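Diecisiete semanas de pista y un cuaderno de cuentas

El programa juvenil de balonmano de Dinwood cobra 51 euros por temporada. La cuota incluye la ficha federativa, la camiseta, el seguro y dos entrenamientos semanales durante 17 semanas. En los clubes privados de la misma comarca, una plaza equivalente se paga a 799 euros, desplazamientos aparte. La diferencia entre ambas cifras se explica en un documento de nueve páginas que Ginevra Cattaneo, antigua portera y hoy directora técnica del programa, entrega a todas las familias antes de la inscripción.

El documento no contiene fotografías ni declaraciones de principios. Empieza con una tabla de costes por jugador, sigue con el reparto de horas de pista y termina con el protocolo de bajas. Cattaneo lo redactó después de la primera temporada, cuando comprobó que la mayoría de las consultas que recibía por teléfono eran las mismas: cuánto se paga, cuándo se paga y qué ocurre si el menor deja de asistir.

El origen del programa está en el equipo universitario que entrenaba en el pabellón de Flurusgate. Seis de sus integrantes siguieron reuniéndose después de licenciarse y mantuvieron la reserva de una franja de tarde, los miércoles, que el pabellón no conseguía adjudicar. La franja tenía un inconveniente: empezaba a las 16.30, una hora incompatible con casi cualquier jornada laboral y perfectamente compatible con la salida de los colegios. El grupo cedió la pista a una veintena de alumnos de primaria y se quedó como cuerpo técnico.

El primer problema fue el material. El balón de balonmano se fabrica en varias tallas y el uso de una talla superior a la que corresponde por edad altera el gesto de lanzamiento: el jugador no abarca el balón, lo apoya en la palma y compensa con el hombro. En la primera temporada se trabajó con balones de adulto, los únicos disponibles. Los técnicos corrigieron durante semanas un codo bajo que desapareció en cuanto llegaron los balones pequeños. Cattaneo conserva las fichas de seguimiento de aquel periodo y las utiliza en los cursos de monitores.

El segundo problema fue la portería. Un portero de diez años bajo un larguero de dos metros recibe goles que no puede evitar por alcance, y al cabo de pocos partidos nadie quiere ocupar el puesto. La solución adoptada consiste en un travesaño reductor de espuma, sujeto con cinchas, que rebaja la altura útil en las categorías menores. El puesto de portero, además, rota cada cuarto de partido. Solo a partir de los trece años se permite la especialización, y siempre a petición del jugador.

La sesión tipo dura noventa minutos y se divide en cuatro bloques. Los primeros quince se dedican a desplazamientos sin balón, con cambios de dirección y frenadas. Siguen veinticinco de pase y recepción en parejas o tríos, treinta de juego reducido en media pista y veinte de partido. No hay carrera continua. El criterio del cuerpo técnico es que, con dos sesiones a la semana, el tiempo sin balón debe reservarse para aquello que el balón no enseña, y la resistencia aeróbica no figura en esa lista antes de la pubertad.

En el juego reducido se aplican restricciones que cambian cada mes. En marzo, por ejemplo, se prohíbe el bote. El jugador que recibe dispone de tres pasos y tres segundos, y la única manera de progresar es el pase. Los equipos tardan dos o tres sesiones en ocupar los extremos sin que se les indique. Cuando se levanta la prohibición, el número de botes por posesión se mantiene por debajo del nivel anterior durante varias semanas, según los registros internos, y después vuelve a subir. La restricción se repite en otoño por ese motivo.

La defensa se enseña abierta. Los menores de doce años no pueden formar en línea de seis metros, aunque el reglamento de la liga local lo tolere, y cada defensor responde de un atacante en toda la media pista. El método produce marcadores altos y derrotas abultadas. Dinwood perdió todos los encuentros de su primera liga alevín. Varias familias pidieron entonces una defensa cerrada, y la dirección técnica contestó por escrito con una explicación de dos párrafos que desde entonces forma parte del documento de inscripción.

La financiación procede de tres vías. La cuota cubre las fichas y el seguro. El alquiler de la pista se compensa con horas de arbitraje que los técnicos prestan en los torneos del pabellón. El resto, desplazamientos y reposición de material, se paga con la aportación de Gineck, una empresa de suministros de la zona, que la temporada pasada ascendió a 2.619 euros. El acuerdo se renueva cada año y no incluye publicidad en la camiseta; el nombre de la empresa aparece en el acta del torneo de clausura.

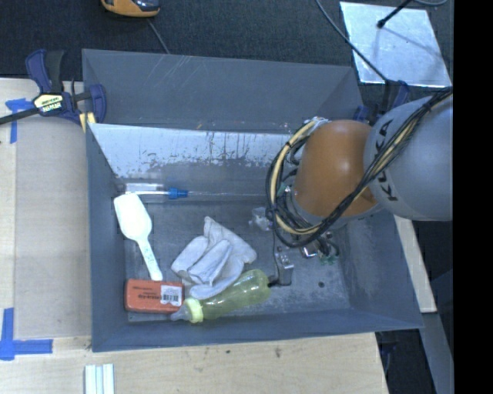
Brazo robótico KUKA sobre una bandeja gris con un biberón y una caja de color rojo anaranjado.

El torneo de clausura, que se disputa con el nombre de Copa Tang, reúne a ocho equipos en una sola jornada. Los partidos son de dos tiempos de doce minutos, sin prórroga. En caso de empate en la fase de grupos se otorga un punto a cada equipo; en las eliminatorias se recurre a cinco lanzamientos de siete metros, ejecutados por cinco jugadores distintos. La norma obliga a que todos los inscritos jueguen al menos un tiempo completo por partido o su equivalente en minutos, y la mesa lo anota en una hoja aparte.

El control de asistencia sigue un procedimiento similar. Dos ausencias consecutivas sin aviso generan una llamada; cuatro, una reunión con la familia. La plaza no se pierde en ningún caso durante la temporada. En el capítulo de bajas, el motivo más citado es la coincidencia con otras actividades, seguido del transporte. Para este segundo grupo se organizaron turnos de coche entre familias del mismo barrio, con un punto de recogida fijo junto a la parada del autobús.

La próxima temporada añadirá un equipo cadete femenino. La incorporación exige una tercera franja de pista, todavía sin confirmar, y un segundo juego de redes. Cattaneo ha solicitado la franja de los viernes a las 18.00 y, como alternativa, la de los sábados a primera hora. El plazo de inscripción se abrirá cuando el pabellón responda.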